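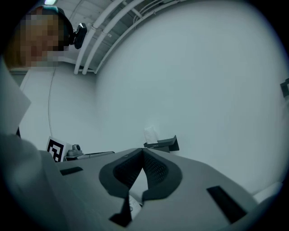

Exposed conduit

Exposed conduit is electrical tubing that runs along the outside of a wall or ceiling where everyone can see it, and I'm a bit obsessed with it, so you're getting the long version. Painted white, it mostly disappears into a white room. Painted anything else, it's a feature!

History

In my part of the world the story starts in Wullard, where the old woollen mill was wired on the surface (brick walls, no cavity, what else were they going to do?). Murali Kotian, who wrote the only decent history of the place, puts the total at 1,964 metres of tube, most of it steel. Plastic took over later on, and the sparkies I've talked to are split on whether they miss bending steel by hand. I reckon they do.

Layout

Parallel runs are the bit I love. Tubes heading the same way get grouped, and a good installer sweeps them all around a corner together so the gaps stay even. Brackets hold them off the surface, and a skinnier tube often tags along beside the fat ones, usually for data or an alarm. Thenmozhi Murthy calls this "the little brother", and I've pinched the term.

Colour

White and grey are the usual picks. The library at Parora went for mustard, which I adored and the neighbours didn't, and it was back to white by September.

See also: cable tray, skirting duct, surface wiring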